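Evening talk, Grewal Hall, July 28, 2022
Tablecloths: buying, washing and giving up on ironing

Right, say hello, wait for the back row to sit down. Mention the tea.

Start with my gran's drawer. Seven cloths, all folded the same way, and we were only ever allowed one of them. I've still got the good one and I've used it twice! Ask who else has a cloth they're scared of (hands up, it's always most of the room).

Buying. Measure the table first, then add the drop on both sides — people forget it's both. My first one from Darkent was lovely and stopped dead at the edge like a haircut gone wrong. I go for a drop of 40 centimetres at home, but that's long if you've got small children who pull.

Colour. White shows the gravy, dark shows the crumbs and every bit of fluff going. I've ended up with sandy, dull sorts of colours and I'm very happy there. Pass round the Flelon swatches now, and GET THEM BACK this time.

Washing. Cold water on red wine straight away, and never mind the salt. Candle wax wants the freezer if the cloth will fit, then a blunt knife. Tell the beetroot story if we're running ahead. 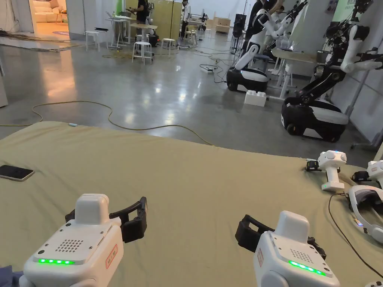 Ironing, then. I used to do it on the table itself with a towel underneath, swearing. These days I take the cloth out of the machine a bit damp, throw it over the table and pull the corners, and whatever creases are left by dinner can stay. Tanner MacDonald will disagree from the second row — let him, but keep it short, he had ten minutes last year.

Storing: roll, don't fold. Old cardboard tubes from the Rillent shop are fine, they give them away if you ask nicely.

Questions, then raffle. Next talk is in August, napkins.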